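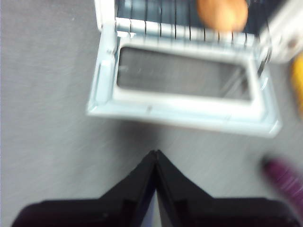 Toaster Oven Questions, Answered

Welcome to the little-oven corner of Jincombe Kitchen Notes! I'm Henrike Sperling and I cook nearly everything in a countertop oven. The same questions keep landing in my inbox, so they live on this page now. Model differences are in your manual, and if your manual disagrees with me, go with the manual.

Can I really bake in one of these, or is it just for toast?

You can really bake! Rolls, cookies, a small tray of roasted carrots, half a dozen muffins if your tin fits. I have 17 recipes on the site that were written for a small oven from the start, and the cheese biscuits are the ones people write to me about (thank you, keep those coming).

My door folds all the way down. Can I set a hot dish on it?

Please don't. A fold-down door looks like a handy shelf, but the hinges on a small oven are light and the glass window can get very hot. Clear a space next to the oven before you start and put a trivet there. I use an old cork one from Zaltow and it has seen some things.

How much counter do I need in front?

Enough for the door to lie open, plus room for your hands and a mitt. Open the door fully before you decide where the oven will live, and check that it doesn't knock into a canister or hang out over the edge. Then leave clear space behind and beside it too. The manual will tell you how much.

What goes on the wire rack and what needs a pan?

Bread, bagels and anything firm and dry can go straight on the bars. Round things are fine too if they sit steady. Anything that drips, melts or leaks juice wants a pan. That includes fruit! A whole orange or peach can split as it heats and the sugar bakes onto the bottom of the oven, where you will be scrubbing it for a week.

So can I roast whole fruit?

Yes, and it's wonderful. Halved oranges with a spoonful of brown sugar, cut side up in a small pan, 40 minutes at 350°F. Check them early the first time. The edges go dark and sticky and the whole kitchen smells like marmalade. Peaches are quicker, apples slower, and plums collapse into sauce, so put those in something with sides.

The rack in mine looks a bit bent. Is that a problem?

A slight bow usually isn't, as long as the rack slides in and sits level on its supports. If it tips when you put weight on it, or pops out of its slots, replace it. Measure the old rack first, width and depth, and bring the numbers with you.

How do I clean the glass?

Unplug the oven and let it cool completely. Lay a damp cloth with a little dish soap over the inside of the window and walk away for ten minutes, then wipe. For the baked-on stuff, use a paste of baking soda and water and a soft sponge. Skip steel wool, it scratches. Do the lip around the door while you're there, and use a cotton swab for any little notches and grooves along the side. Crumbs love them.

Light-colored oven or dark one?

I'm firmly on the side of light! Pale blue, cream, white, they all make a small kitchen feel cheerful. They do show brown smudges sooner, but a quick wipe once everything is cool takes care of most of it.

Do I have to preheat?

For baking, yes, three to five minutes in most small ovens. For toast, no. For reheating pizza I don't bother, and the crust comes out great anyway.

Why is one side always darker?

Small ovens have hot spots, and food close to the elements browns fast. Turn the pan halfway through. If you want to find your hot spots, cover the rack with cheap white bread, toast it on medium and see which slices color first. It's a very satisfying experiment and you get to eat it with butter.

Can I send in my own question?

Please do! Use the form on the Contact page and put "little oven" in the subject line. I answer in batches, usually in the evening after supper. The next thing I'm adding is a section on frozen pie.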